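キーワードで探す 検索 絞り込み条件をクリア

手持ちグリッパー「Lelteo」 購入を考えている方へ(価格・構成・置き場所・消耗品のこと)

2023年6月26日 更新

Wukanoの機材ページを担当している者です。Lelteoの問い合わせ、ありがたいことに年明けの1月からずっと続いていまして、メールで同じことを何度も書いているうちに「これ、ページに全部書いておいたほうが早いのでは?」となりました。というわけで、かなり長いです。お茶でも飲みながらどうぞ。

まず、いちばん多い質問から。「いくらですか」。

基本セットは1式978,000円(税別)です。中身は手持ちグリッパー本体、指が左右で1組、指先の交換パッドが2組、取り付けプレート、ねじ一式、それから収納ケース。カメラは入っていません。ここ、見落とす方が本当に多いので先に言っておきます。カメラは研究室ごとに好みも手持ちもバラバラで、最初から入れてしまうと「うちはもう持ってるのに」と言われてしまうんですよね。なので別です。レンズもメモリーカードもバッテリーも別。見積もりのときにまとめて頼んでもらえれば、同じ書類に載せます。

で、978,000円という数字なんですが、学校や公設の研究所だと、100万円を境に手続きがガラッと変わるところがありますよね。うちに来る相談でも「あとちょっとで超えちゃうんです」という話がしょっちゅう出ます。税込みで見るのか税抜きで見るのか、送料は含むのか、これはそちらの経理さんに先に聞いておいてください。私も昔、購入する側にいたときに税込みで足が出てしまって、書類を全部作り直したことがあります。あれはつらかった……。

■ 手持ちだけにするか、アームも買うか

予算の相談で一番話が長くなるのがここです。

Lelteoは手で持って作業をやってみせるための道具なので、データを集めるだけなら腕(ロボットアーム)はいりません。最初の年は手持ちだけ、次の年にアーム、という買い方をする方がけっこういます。私はこれ、かなり好きな買い方です。最初の年にどんな作業をやらせたいのかがはっきりするので、アームの大きさや可搬重量で迷わなくなるんです。いきなりアームを買って、届いてから「何をさせよう?」と考え始めると、まあ、だいたい半年はホコリをかぶります(経験者です)。

アーム側には「Tistus」という取り付けキットを用意しています。こちらは手持ちと同じ指がそのまま付きます。指の形とパッドが手持ち側とそろっている、というのが大事なところで、片方だけ別の指に替えてしまうとせっかく集めたデータが使いにくくなります。ですから指の予備を買うときは、必ず手持ち用とアーム用を同じロットで頼んでください。在庫があればロット指定で出せます。備考欄に「同ロット希望」と書いてもらえれば通じます。

Tistusの値段は、合わせるアームによってフランジの加工が変わるので、ページには載せていません。出し惜しみしているわけではなくて、載せたらその値段で買えると思われてしまって、一度ちょっとややこしいことになったので……。アームの型番を書いて送ってくだされば、すぐ返事します。型番がまだ決まっていない段階でも大丈夫です。「このくらいの予算で、このくらいの机で」という相談のほうが、むしろ私は楽しいです!

■ 消耗品をいくら見ておくか

本体の見積もりだけ取って安心してしまう方、多いです。でも、いざ使い始めるとお金がかかるのは指先のパッドです。柔らかい材料なので減ります。減り方は相手しだいで、紙や布をつまんでいる分にはなかなか減らないのに、角の立った樹脂や金属を一日中つかませていると、思ったより早く歯の山が丸くなってきます。

うちの試験机では、パッド1組をだいたい同じ作業に使い続けて、22日稼働したところで交換しました。これはあくまでうちの机での話です。毎日使うのか、週に何度か触るだけなのかで全然違います。ただ、年度の途中で消耗品費が足りなくなると本当に困るので、私は初年度に限っては多めに積んでおくことをおすすめしています。余ったパッドは冷暗所に置いておけば来年も使えます。直射日光の当たる窓際だけはやめてください。

指に貼るマーカーのシールも、地味に消耗品です。こすれて白いところが汚れてくると読み取りが不安定になるので、汚れたら拭く、拭いてもだめなら貼り替える。シートは1枚40片入りで、基本セットには付いていません。安いものなので、本体と一緒に頼んでおくと送料がもったいなくないです。自分で印刷してもいいんですが、光沢紙はやめておいたほうがいいです。照明が反射します。つや消しで、サイズをきっちり合わせて。縮小印刷のチェックが入ったままになっていて寸法がずれていた、という相談が過去にありました。プリンターの設定画面、いま一度ご確認を。

■ 置き場所の予算

これも見積もりに入らないのに効いてくるお金です。机、背景、照明。

机は普通の作業机でいいです。ぐらつかなければ何でも。ただ、アームを横に立てる予定があるなら、天板の厚みとクランプのかかりしろだけは買う前に測ってください。それと配線穴の位置。アームの根元の近くに穴があるとケーブルがきれいに落ちるんですが、反対側に開いていると天板の上をずるずる這わせることになって、ひじに引っかかります。

背景は布で十分。専用のスタジオ幕みたいな立派なものはいりません。うちで使っているのも生地屋さんで切ってもらった黒い布です。しわは……アイロンをかけるかどうかは性格ですね。私はかけません。

照明は天井の蛍光灯だけだと、机の手前に自分の影が落ちます。影が落ちても集められないわけじゃないんですが、あとで見返すときに目が疲れます。机の上が明るくなるように、スタンドを左右から1本ずつ。これで十分。高い撮影用ライトを買う前に、まず家にあるデスクライトで試してみてください。

そして作業の小道具。ここにお金をかける必要は全然ないです。日用品の店でそろいます。ただし、同じものを2つ買う。これだけは守ってほしいです。途中で割れたり、誰かが持って帰ったりしたときに、もう廃番で手に入らない、となるのが一番悲しいので。色や形が変わると、それまで集めた分と見た目がそろわなくなってしまいます。私は小道具のレシートを封筒に入れて、品番を書いてしまってあります。ケチくさいようですが、あとで自分に感謝しますよ。

■ 納期と届いてから

在庫があるときは受注から17日で出荷しています。在庫切れのときは指の成形待ちになるので、見積もりのメールに納期も書きます。年度末は混みます、とだけ言っておきます。3月に「今月中に検収したい」と言われても、こちらも泣くしかないので、秋のうちに一声かけてもらえるとうれしいです。

届いたら、箱を開けてまずねじの数を確認してください。プレート用のねじは小さいので、床に落とすと本当に見つかりません。予備は入れてありますけど、予備から使い始める方が多いんですよね(わかります)。

組み立ては六角レンチが1本あればできます。指の左右だけ気をつけて。パッドの歯がある面同士が向かい合う向きです。逆に付けても一応ねじは締まってしまうので、開閉を何度かやってみて、内側にパッドが来ているかを目で見てください。

保証は出荷から1年。パッドとマーカーシールは消耗品扱いで対象外です。落として指の根元が割れた場合は有償修理ですが、指だけの交換で済むことがほとんどで、本体ごと買い直しになったお客さんはまだいません。

■ 他社製と迷っている方へ

Reuterの平行グリッパーと比べてどうですか、という質問もよくいただきます。把持力がいる仕事、重いものをしっかりつかんで運ぶ仕事なら、私は正直にReuterをすすめています。あちらは硬くて強い。Lelteoの指はしなる作りなので、重いものは苦手です。そのかわり、薄いもの、くしゃっとしたもの、細い柄のあるものを人の手に近い感覚で扱いたいときはこちらが楽です。両方買って使い分けている研究室もありますし、どちらか1つしか買えない予算なら、やらせたい作業を3つ書き出して送ってください。こっちで向き不向きをお返事します。うちの製品が向かないときはちゃんとそう言います。

デモ機の貸し出しもあります。送料だけご負担いただいて、返却時に指を拭いておいてくれれば、それでOK。予約が埋まっていることもあるので、ご希望の時期を2つ挙げてもらえると調整しやすいです。見積もりは、件名に「Lelteo見積もり」と入れて、台数、カメラの要不要、アームの予定があるかどうか、必要な書類の枚数を本文に書いてください。宛名の正式名称も忘れずに。

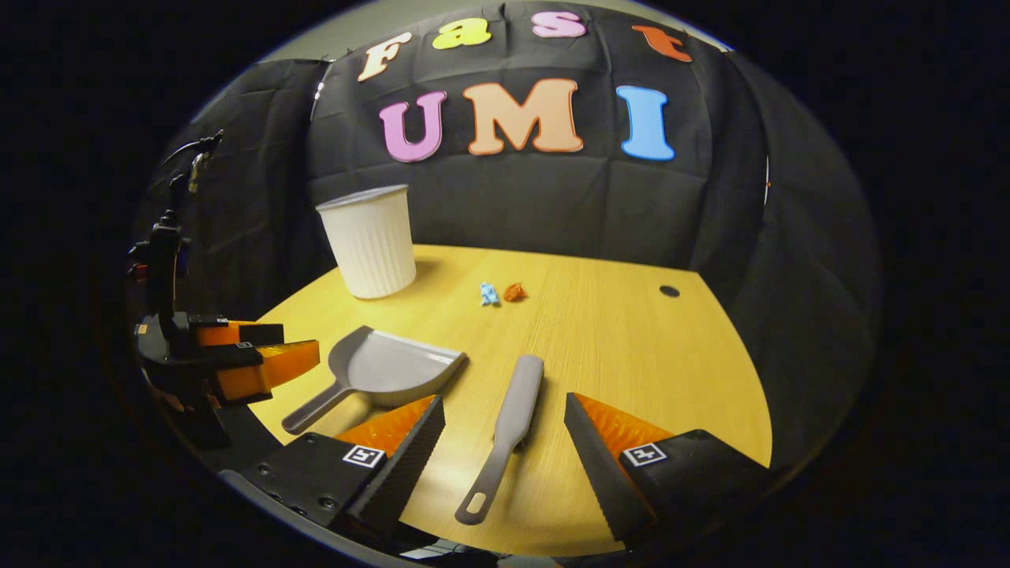 最初に練習する作業を何にするかで、買い物リストはずいぶん変わります。食器やふた付きの容器から入りたがる方が多いんですが、初めてLelteoを握る人には、私は片づけの作業をすすめています。机の上に丸まった小さなくずを水色とオレンジでふたつ、あとはグレーのちりとりと、同じ色の柄の付いた道具、それに白い筒形のごみ入れ。買うものはこのくらいで、千円札が数枚あれば足ります。柄の端に穴が開いているタイプだと、使わない日は壁のフックに掛けておけて、引き出しの中で行方不明になりません。背景の布に貼る文字は完全に好みですが、うちは色とりどりの文字で「Fast UMI」と入れています。小道具の分は本体と別の費目で落とす学校も多いようなので、見積書を分けたいときは遠慮なく書き添えてください。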